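Group project report, part 3: the Planholm open day

3.1 Why we went

Our module brief said we had to see one working system before writing our own proposal. We'd emailed three places and Planholm was the only one that answered. Open day was in February, doors at ten, we got there twenty past because of the bus. Missed the welcome talk. So anything about company history is from the leaflet.

Planholm do tidying and sorting robots for shared buildings, halls of residence, that kind of thing. Their main project is called Hawthorne. It has been going longer than our course has.

3.2 What we were shown

Two rooms. First one was posters and a video (skipped most of it, very crowded). Second room had the demonstration. Océane Chisholm ran it and answered questions the whole time, which made note taking hard, sorry for the gaps.

The task that morning was bags and household stuff on the floor, robot arm with a two finger gripper. Bags are a good test according to Océane. A box has edges and a known size. A bag changes shape each time you touch it, and a thin see-through one is hard for the camera becuase it picks up whatever is inside or behind.

Their log for the Hawthorne bag task had 1,166 attempts in it when we visited. 795 were marked as good grasps. We worked that out as 68%, which is lower than I expected from the video. Océane said the number drops a lot when they bring in new bags, and they bring in new bags on purpose.
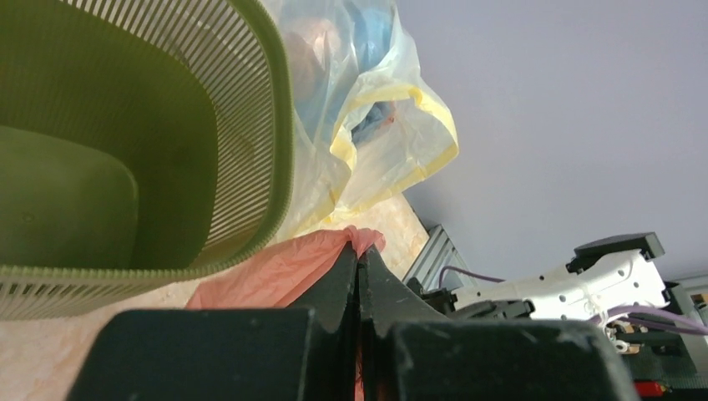

Fig. 4. Gripper fingers closed on the pink bag, see-through bag and green laundry basket next to it. Wrist camera view.

Fig. 4 is the view we found most useful for our own work. You get the fingers and the thing being held in one picture, but the fingers also hide part of the bag. Same problem we had with our cardboard mock up in week 5. The basket is large and close in, so it fills a lot of the view. We should think about camera height before anything else.

3.3 Questions we asked

How long does a person need to learn to run it? More than 36 hours of practice before they let you log attempts, she said. Longer for some.

What goes wrong most? Picking up two things at once. Also closing on a fold so thin that it slips out again.

Do they use the same gripper for everything? On Hawthorne yes. There is another project, Nosodwood, with a softer hand but it wasn't on show. Didn't get details.

3.4 What we take from it

Use real bags in our test, not just blocks. Write down every try including the bad ones, we were only keeping good ones before and our results table in part 2 is probaly useless for that reason. Aim for 50 attempts per object, if lab time allows.

Still to do: redo table 2, ask Océane if we can quote the log figures in the final version, label figs 1 to 3.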